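Clakititz Community Help > Perception and Control > Gripper demos

Grasp pose jumps between two holes when the rack is clear plastic

jarman_bench
Posted Sun 12 March

I'm training a pick policy for capped tubes from hand-held gripper demos, then running it on an arm through Clakititz. Pose estimation feeds the planner, and the planner sends waypoints to the controller. Nothing exotic.

With metal racks it works well enough to leave alone. With clear acrylic racks the estimated tube position flips back and forth between the real hole and the next one over. The planner sees a new goal, replans, and the gripper starts to slide sideways. Then the estimate flips back and it replans again. It will do this until the timeout. When it does commit, it picks the correct hole a bit more than half the time.

Things I have tried:

Raising the detection confidence threshold. The flipping got slower but didn't stop, and I lost some real detections.

Turning off depth and using color only. The sideways error got better and the height error got a lot worse.

More data. I started with 357 demos and now have 916. The newer ones are mostly the clear rack. Training loss is lower, behavior on the arm is the same.

The wrist camera is a single wide lens between the fingers. Replan interval is 700 ms. I'm on the stock tracker with the default config. Is there a setting I'm missing, or is this something I have to fix in the data?

tomb_of_logs

Had this, gave up, put white tape on the back of the rack. Worked fine. If you can't tape it, get a metal one.

Also check your exposure is locked. If auto exposure is on then the reflections move around as the gripper comes down and the tracker thinks the rack moved.

Emlyn Howells

You have two separate problems and they make each other look worse. One is that the estimate is ambiguous. The other is that the planner is allowed to change its mind at any time. I would fix the second one first because it takes ten minutes.

In the planner config, look for the goal update policy. The default accepts any new goal that passes the confidence check. Change it so that a new goal has to win for several estimates in a row before it replaces the old one, and add a distance gate. The gate should be smaller than your hole spacing. If the new goal is farther away than the gate, the planner holds the old one and logs a warning. Small corrections still go through, so you keep the fine alignment on the way down.

Then freeze the goal completely for the last part of the descent. Once the fingers are on either side of the cap, the camera is too close to give you a useful rack estimate anyway. Let the controller finish on joint feedback and finger force. If the grasp misses, back up to the pre-grasp height and estimate again from there.

Don't shorten the replan interval to try to fix this. At 700 ms you are already getting a new goal faster than the arm settles from the last one, and going lower just gives the flipping more chances.

For the ambiguity itself, stop asking the tracker to find the hole. The depth sensor returns whatever it likes through acrylic: sometimes the front wall, sometimes the back wall, sometimes the table. Averaging those gives you a point that isn't on anything. Track the cap and use the rack only as a weak prior. In the stock tracker, that means switching the target class from socket to cap, then masking depth everywhere outside the cap region. The cap is opaque and has one color, so both the color and depth channels have something to hold on to.

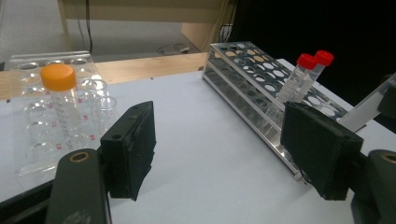
Cap tracking is what our group moved to in December, on a bench where we use both kinds of rack in the same demos. The clear one on the left is the hard case, with the ring shapes of the holes overlapping through the walls until you can't say by eye which belongs to which row. The orange cap stands slightly above the top of the rack, and that is the part I would have the tracker lock onto. Look at the left finger too, because it covers part of the tube under the cap. If your model learned the tube body as its main cue, it is losing that cue just as the gripper closes in. The steel rack has the same kind of overlap with the right finger and the red-capped tubes, but its plates are solid metal with clean edges, so the tracker has something to fall back on.

One caution about cap tracking: two tubes of the same cap color standing close together can swap identities. Give each track an ID at the pre-grasp height and carry it down. Don't let the tracker assign new IDs during the descent.

On the data, I doubt the count is your trouble. Check the labels on the clear-rack demos. If they came from the same tracker, you have been teaching the policy the flip. Replay a few with the goal overlay on and see whether the goal marker jumps while the hand moves smoothly. In ours it did, in a lot of them. We wrote a filter that takes the fingertip position at the moment the gripper closes and uses that as the goal for the whole demo. The person holding the gripper knew which tube they wanted, so the closing position is a better label than anything the tracker said on the way in. Watch for demos where they closed, missed and tried again. Those need to be split or dropped.

Order I would do it in: goal gate, freeze on descent, relabel, retrain, then switch the tracker class. Run the arm between each step so you know which change did what.

jarman_bench

Thanks. The gate and the freeze went in first and the sideways sliding is gone. It still goes to the wrong hole sometimes, but now it goes there in a straight line, so at least I can read the logs. I replayed a batch of the clear-rack demos with the overlay and the marker jumps in most of them. Relabeling now.

Exposure was on auto, by the way. It's locked now.

langate_user2

Is the goal update policy in version 2 as well? I only see it under the Jistport plugin and it's grayed out.

Emlyn Howells

It's in 2, but you have to turn off the plugin's own goal handling first. Uncheck "manage goals" in the Jistport panel and restart the planner node. The setting under the main config should be editable after that.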